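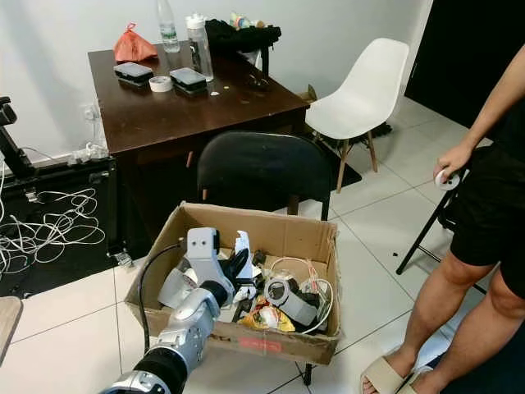

What goes into the sorting box? Tape, short cables and small parts that have no labelled home.

Slide 2. Good morning. The Totidcombe workroom review covers storage practice for July.

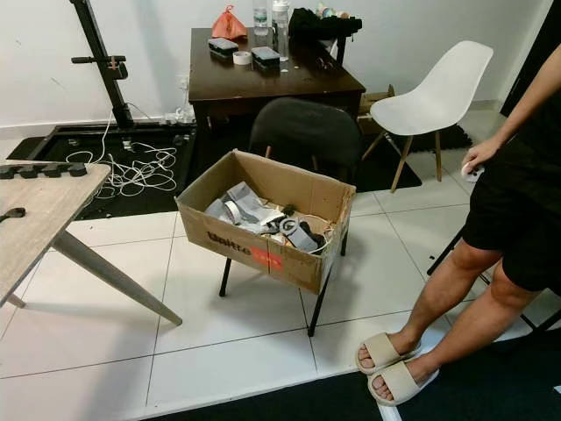

Open box with rolls of tape, Totidcombe.

Slide 3. Packaging is to be flattened and removed by 11 each morning.
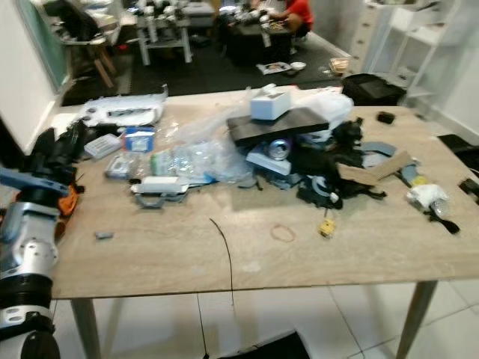
Reusable bags go to the Pladstead store, and rubbish to the grey bin.

Slide 4. Coil each cable and tie it before storage.

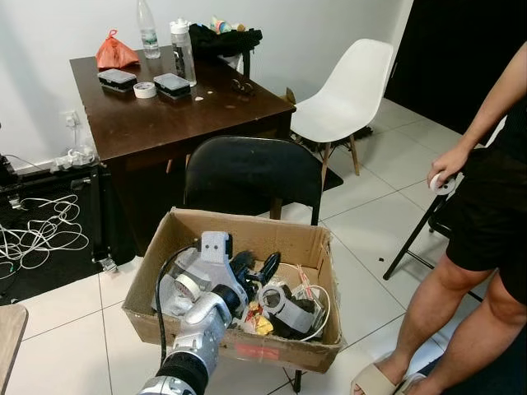
Colour labels will be issued next month. Pause for questions.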